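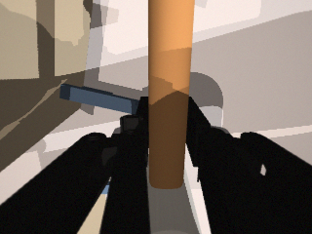 把持喪失検知ユニット Varnier 6
円筒ワーク用2指グリッパ向け 後付けモジュール

製品概要
Varnier 6は、2指グリッパで円筒形のワークを扱う際の滑りと落下を検知し、上位コントローラへ停止要求を出す後付けユニットである。指の付け根に取り付ける検出部と、制御盤内に設置する判定部で構成する。検出部はモータ電流と指間距離を同時に取得し、把持中の微小な開閉変化から把持喪失を判定する。
初回ロットで判定漏れが確認されたため、対象ロットと処置方法を本ページに記載する。旧版の取扱説明書を使用している場合は、本ページの記載を優先すること。

不具合情報(管理番号 1788)
公開日:2021年8月28日
対象:判定部ファームウェアが改訂前のもの。判定部前面の銘板に「R」の刻印がない個体が該当する。
現象:直立した円筒ワークを側面から挟んで持ち上げる動作で、ワークが軸方向に滑り落ちても停止要求が出力されない。アームは把持状態のまま次の教示点へ移動する。
発生条件:次の条件が重なった場合に発生する。
・指先がワークの中心軸からずれた位置で接触している
・ワークの下端が丸みを帯びており、載置面との接触面積が小さい
・把持力設定が下限側にある
原因:改訂前の判定部は、指間距離の変化量だけを滑りの根拠としていた。外径が一定の円筒では、軸方向に滑っても指間距離はほとんど変わらない。ワークが指先から完全に抜けた時点で初めて距離が変化するが、このときの変化が判定部の平滑化処理で除去され、しきい値に達しない場合があった。
影響:落下したワークとの接触、後工程でのワーク欠落、および空の指による周辺設備への干渉。Clurkton工場の試験ラインでは、空の指が隣接する治具に接触し、指先が変形した。人身への被害は報告されていない。

再現試験
Lagman試験室の動力学シミュレータで発生条件を再現し、続いて実機で確認した。シミュレーションでは円筒を載置面に直立させ、左右の指先を側面に寄せた姿勢から把持と上昇を行う。指先の位置は中心軸を基準に左右へずらし、把持力は下限から段階的に変更した。
シミュレーションの試行回数は2000回、実機の試行回数は20回である。判定漏れは、偏心接触と低把持力の組み合わせに集中した。把持力を推奨値まで上げた条件では、実機での判定漏れはなかった。
シミュレーションの接触モデルは、指先表面の摩耗および油分の付着を考慮していない。表面状態の悪い指先では、試験結果より早い段階で滑りが始まる可能性がある。試験結果を把持力の下限設定の根拠に用いないこと。

改訂内容
改訂後の判定部では、モータ電流の高周波成分を滑りの判定に加えた。軸方向の滑りで生じる摩擦の変動を電流側で捉え、指間距離に変化がない場合でも停止要求を出力する。平滑化処理は停止判定の経路から外し、表示用の信号にのみ適用する。
停止要求の論理も変更した。改訂前は異常時に出力がオンになる方式であり、断線時に停止要求が伝わらなかった。改訂後は正常時オン、異常時オフとする。配線を変更せずに判定部だけを交換すると、コントローラ側の設定によっては正常時に停止状態となる。入力論理を必ず確認すること。

処置手順
1. アームを待機位置へ移動し、ワークを取り外す。
2. 主電源を遮断し、施錠する。
3. 判定部の銘板を確認する。「R」の刻印があれば以降の作業は不要である。
4. 判定部を改訂品と交換する。検出部はそのまま使用できる。
5. コントローラの停止要求入力を、正常時オンに変更する。
6. 電源投入後、ワークなしで開閉動作を行い、原点を再取得する。
7. 検出部のコネクタを外し、停止要求が出ることを確認する。確認後は電源を切ってから再接続する。
8. 実ワークを低速で把持し、波形表示に異常な変動がないことを確認する。

交換までの暫定処置
対象個体の使用を継続する場合は、把持力を推奨値以上に設定し、上昇速度を低速に制限する。上昇後の教示点にワーク有無センサによる確認を追加し、ワークを検出できないときはアームをその場で停止させる。割れやすいワークなど、把持力を推奨値まで上げられない用途では使用を中止すること。

仕様(改訂品)
対応グリッパ:電動平行2指型、電動揺動2指型
対応ワーク:円筒、角柱。球形および袋状のワークは対象外
判定入力:モータ電流、指間距離
停止要求出力:接点出力、正常時オン
検出部の取付位置:指の付け根側面
判定部の設置場所:制御盤内

安全上の注意
本製品は把持状態の監視を目的とした補助機器であり、安全関連部として使用することはできない。人の立入りを防ぐ柵、インターロックおよび非常停止回路は、本製品とは独立して設けること。
停止要求の出力後も、アームは減速が完了するまで動作する。落下したワークを回収する際は、停止を確認したうえで動力を遮断すること。

交換品の申込み
改訂済み判定部は9月からClarnassideの出荷拠点より順次発送する。対象個体の交換は無償とする。申込み時には、判定部の製造番号、接続しているコントローラの型式、停止要求入力の現在の論理設定を記入すること。取り外した判定部は、設定を消去せずに返送用の箱へ入れる。

技術窓口:Reynaldo Mangubat(判定部、配線)
試験記録の請求:Jonalyn Soriano(Lagman試験室)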